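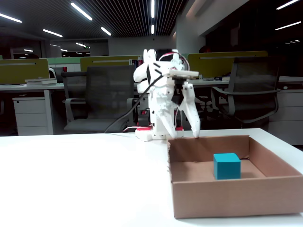
Do you need a proper desk tray for small things? A shallow cardboard box does the job, and you probably have one in the recycling already.

I've been using them since July. Ulla Grønli got me started when we shared an office at Wesham, where she kept everything in box bottoms. I cut mine down with a utility knife and leave the walls low so I can see what's inside.
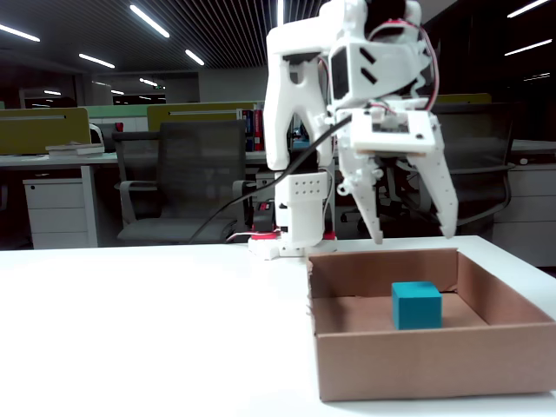 The walls go a bit soft at the corners after a while. I've tried packing tape, which looks awful, and white glue, which holds better but needs 24 hours under a heavy book. Plain brown board is my favourite. Printed boxes look messy on a white table, whatever colour they are.

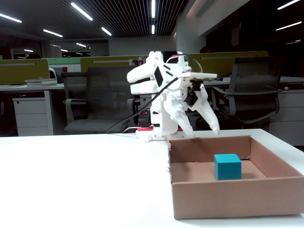 *Low walls, folded corners, one teal cube.*

Stellan Eide asked about lids. I don't bother. A lid ends up on the floor or under the papers, and I only want to reach in and grab something.

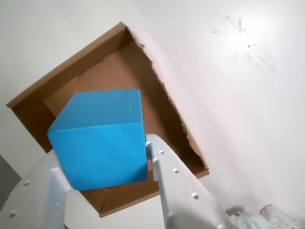 My oldest tray lasted 3 months before the bottom sagged. I'll cut the next one from a heavier carton.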